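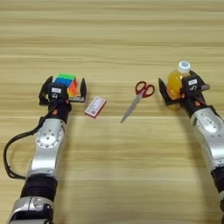

Page last changed: 2019-11-08

Vivgate Work Table, light wood

We love this table, and we use it every day in our own shop at Zustbridge. The top is a pale honey color with long grain lines running from one side to the other, a little darker in some streaks than in others, so no two tops look quite alike. Small things show up well on it. Put down your red-handled scissors and you'll spot them again from across the room!

The finish is a hard oil from Orellana, matte and pleasant under the hand. It goes on in two coats and needs 24 hours before you load the table up.
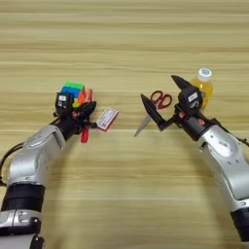
Rubik's cube and red-bordered card over the Vivgate top

It's a great surface for sorting, games and craft work. The height adjusts over 15 settings (most of us end up somewhere near the middle), and the 4 leveling feet screw in by hand. We've sent out roughly 3,000 of these tables and still get a kick out of unwrapping a new one to see the grain.

Closed scissors can lie flat on it all day, and a short bottle of something orange looks wonderful against the wood. Wipe up spills with a damp cloth and go with the grain. Re-oil once a year; we do ours in July.
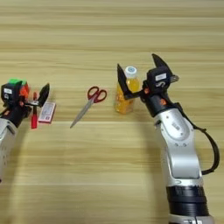

Goes well with

Moslow bench, same wood and finish
Orellana hard oil, small can
Spare leveling feet, sold singly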